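Home | Build Guides | Grippers | Forum | Downloads
Search this site Go

Skolla Hand-Held Gripper Build, Section 4: First Practice Session

You've printed it, wired it and strapped it together, so now comes the fun part! This section takes a finished pair of Skolla grippers from the workbench to a real household counter.

4.1 Check the view from the gripper

1. Power on the right gripper and open Tosh on your laptop.
2. Pick a soft object with plenty of texture. Terry cloth is great.
3. Hold the gripper back from the cloth and look at the live view.

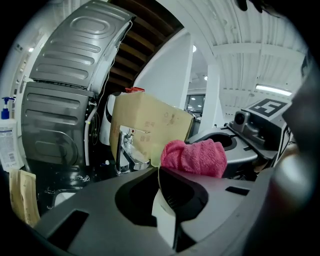

Fig. 7. Gripper view with a pink towel just past the housing.

The strong curve in straight lines comes from the wide lens. A blurred finger at the side is fine too.

Note: If the preview stutters, lower the rate to 20 in Tosh and restart.

4.2 Work the cloth and bowl

4. Strap both grippers over your forearms and snap the chest clips closed.
5. Set a tray in the middle of the counter and keep both hands over it.
6. Pinch the cloth with the right gripper. Bring the left one toward the bowl with its fingers open.
7. Keep the square markers clear of your sleeves.

CAUTION: Keep the grippers away from running water. The Wanside motor boards are not sealed.

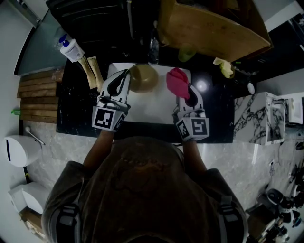 4.3 Save and repeat

8. Save the take, reset the tray and go again. I did 50 takes in one evening at the Restmont workshop and loved every one of them!

Shares 132 | Comments 242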